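How to Follow a Lower-League Soccer Team From the Other Side of the World

I've been a Cleller fan for years and I've lived near the ground for exactly none of them. People ask me how I keep up with a second-division club that barely makes the news in its own country, so I finally wrote it all down. It takes an evening to set up and then a few minutes a day!

Step 1: Get the fixture list into your calendar

Most clubs put out a calendar file in August, before the season kicks off. Subscribe to it, don't download it. A downloaded file just sits there, and games at this level get moved all the time (TV, cup replays, a frozen field in January). Once it's in, open your calendar settings and check the time zone. I skipped that my first year and got up at 4 in the morning for a game that had ended the night before.

Step 2: Sort out the stream

Cleller sells its own season pass, but I use Vindo because it also carries the Jacquet games, and Jacquet is the rival I love to hate. Sign up a couple of days before your first match and run the test video on the TV or laptop you'll really be using. Then turn off score alerts on your phone. Streams run behind live play – mine is usually 94 seconds late – and a buzz in your pocket will wreck a penalty shootout.

If the kickoff is early, get breakfast going before the teams walk out. I do oatmeal and a soft egg, and I like to be back on the couch by the coin toss.

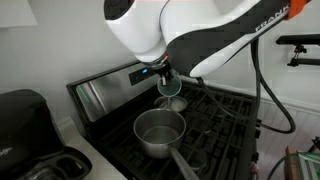

Step 3: Find the local reporter

Every small club has one person at the local paper who goes to every game, home and away. Find that byline and read everything under it. Run the articles through a translator if you need to. It'll mangle the player names (our left back came out as "Mr. Cabbage" for a whole month), but you'll get the injuries and the lineup hints.

Step 4: Join a supporters' forum

I'm on the Teltarer board, which has 436 members and maybe a dozen who never sleep. Read for a week or 2 before you post. Look for the match thread, the transfer thread and the away travel thread, and mute the one about the stadium parking lot unless you have a very strong stomach.

Step 5: Keep your own notes

I write two lines after every match: who played well, and what changed after halftime. By spring you'll have opinions you can back up, and the forum regulars will start answering you.

Updated 4 December 2024 with the new Vindo sign-up steps.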